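Temps de lecture : 2 min

Rechercher un produit, une référence…

Poste double bras Urkent pour établi

Référence 3195

Le poste Urkent est un ensemble à monter soi-même, prévu pour un atelier partagé ou un garage. Il se compose de deux bras articulés à pince parallèle, de leurs boîtiers de commande et du faisceau de câbles. La table n'est pas fournie.

Avant tout montage réel, nous conseillons de passer par la scène de simulation Stusetti, livrée avec l'ensemble. Elle reprend les deux bras, l'établi et un exercice de branchement sur multiprise. On y règle l'écartement des embases et on repère les positions où les avant-bras se gênent.

Contenu du carton

Deux bras avec embase, pinces montées
Boîtiers de commande et alimentation
Faisceau de câbles, longueur 400 cm
Support de caméra de poignet Mbeki
Clé de licence pour la scène Stusetti

Montage sur l'établi

Chaque embase demande un plateau rigide d'au moins 80 cm de profondeur. Serrer les brides à la main, vérifier l'aplomb, puis reprendre à la clé de 17. Les boîtiers se posent au pied du bras ou sous le plateau – dans les deux cas, laisser du mou dans les câbles pour que l'épaule tourne sans tirer sur les connecteurs.

Sur un établi partagé, marquer au ruban la zone balayée par les bras. L'arrêt d'urgence se place côté opérateur, hors de cette zone.

Exercice de branchement

La scène contient une multiprise grise, un panneau étroit à voyants et un lot de fiches et d'adaptateurs. Le programme de départ tient en quelques lignes et se modifie dans n'importe quel éditeur de texte. La position des fiches peut être tirée au hasard à chaque essai.
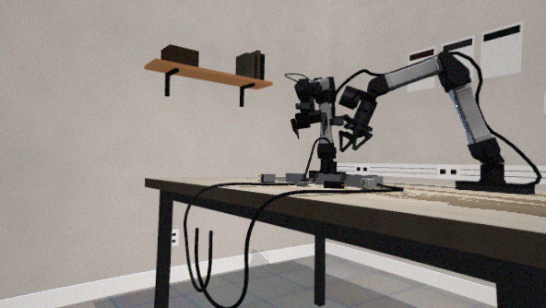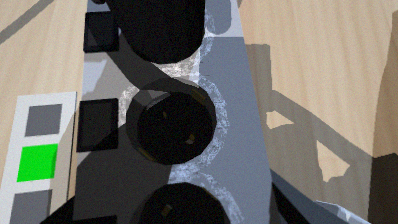
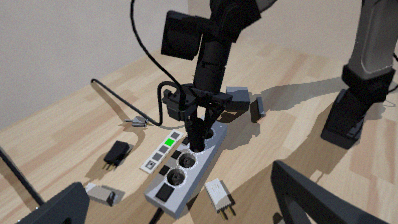 Rendus de la scène Stusetti. Dans la vue précédente, la pince tient une fiche noire sur la prise du haut ; un voyant est vert.

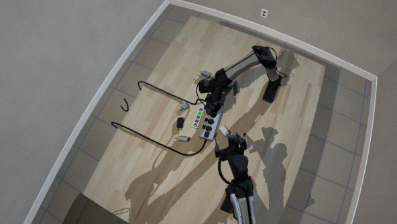
Compatibilité

Le logiciel de commande tourne sous Linux. Une carte graphique dédiée est recommandée pour la simulation, elle est inutile pour piloter les bras seuls. Les pinces Drutitard de la génération précédente se montent sur le poignet avec la bague d'adaptation, vendue séparément.

Entretien et pièces

Contrôler le serrage des embases une fois par mois en usage d'atelier. Les mors de pince, les brides et les câbles se commandent à l'unité. Pour un câble, indiquer la référence gravée sur le connecteur côté boîtier.

Livraison en deux colis. Les commandes passées en novembre partent au début du mois suivant.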